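**Tapered cardboard tubes - keep or bin?**

**wrenandrye** wrote:

Evening all. I'm having a massive clear-out of the spare room before my sister comes to stay in November, and I've hit the Tube Problem. I knit a lot, I buy yarn on cones and tubes, and I've never thrown one away. They were in carrier bags, on top of the wardrobe, behind the wardrobe, and (my husband would like me to mention this) inside the piano stool.

So I tipped the lot out on the bed. 39 of them! Most are plain straight ones but there's a good pile of the tapered sort, wider at one end, and those are the ones I can't decide about. They don't stack with the straight ones and they fall over if you breathe near them - but it's lovely stiff card and it feels wrong to put it in the recycling.
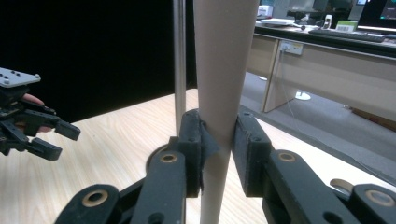 *Photo: Nandini Varghese*

That's one of the tall tan ones, stood up on end next to a metal pole. What would you lot do with it? I've got a week or so before the bed is needed.

---

**pegbag_mel** wrote:

Keep the tapered ones!! I use mine for scarves. Roll the scarf round it loosely, stand it in the wardrobe, no fold lines. My mum did the same with her good tablecloths and they came out for Easter looking as if they'd just been ironed.

Mel (Athanasiadis, there are two Mels on here now)

---

**thodoris_d** wrote:

Bin. Sorry. I kept a bag of them for four years on the grounds that they'd be useful, then moved house, paid to have the bag moved, and put it in the recycling at the other end.

---

**wrenandrye** wrote:

Thodoris that is brutal and I can feel my husband nodding from downstairs.

Mel, do you not get a mark from the card on pale things? I've got a cream one I'd be nervous about.

---

**pegbag_mel** wrote:

I wrap a bit of old pillowcase round first for anything pale. Never had a mark but I've never risked it with silk either.

---

**B_Trnka** wrote:

I wouldn't put plain brown card anywhere near good fabric for long. It's acidic unless it says otherwise and it will yellow things in time. A week, fine. Years in a wardrobe, no. An old pillowcase helps a bit but you want acid-free tissue, several layers, and change it now and then.

For the garage they are excellent. I have 16 on a shelf for extension leads and rope. Wind the lead in a loose coil, push it down inside the wide end if it'll fit, write the length on the outside in marker.

Branislav

---

**pegbag_mel** wrote:

Mum's tablecloths were in there from about 1985 and they were white as anything, so I'm not convinced!

---

**B_Trnka** wrote:

Then they were being washed between times, I should think. I've seen a christening gown with a brown stripe right down the front from a tube. Your choice of course.

---

**gerasimos_v** wrote:

Can I ask what's on them now? If they've still got a bit of yarn left I'd be interested in the ends, I weave and I'll use anything over a couple of metres.

On storing them: I had the same wobbling trouble and got one of the deep Yorath crates from the market. Stand them wide end down, packed in close, and they hold each other up. Alternate a few the other way round if you need to squeeze more in.

---

**wrenandrye** wrote:

All bare I'm afraid Gerasimos, apart from one with a sad bit of mustard 4-ply that I'll happily post you. Message me your address.

The crate is a good shout. Do you remember how deep it was? The tall ones would stick right out of any box I've got.

---

**gerasimos_v** wrote:

Not offhand, I'll measure it at the weekend. Mine stick out a bit too, doesn't matter so long as the bottom half is held. And yes please to the mustard!

---

**thodoris_d** wrote:

So we've gone from clearing out tubes to buying a crate to put the tubes in.

---

**wrenandrye** wrote:

I KNOW. Right, where I've got to: the straight ones are going, apart from a few for Christmas ribbon. The primary school up the road says they'll have whatever I drop off before nine. Tapered ones stay for now - a couple for scarves with tissue (Mel, I'm being a coward and siding with Branislav on the cream one) and the rest for leads in the shed.

The piano stool has been emptied and now has sheet music in it.

---

**pegbag_mel** wrote:

No offence taken! Put a picture up of the shed when it's done, I need shaming into doing mine.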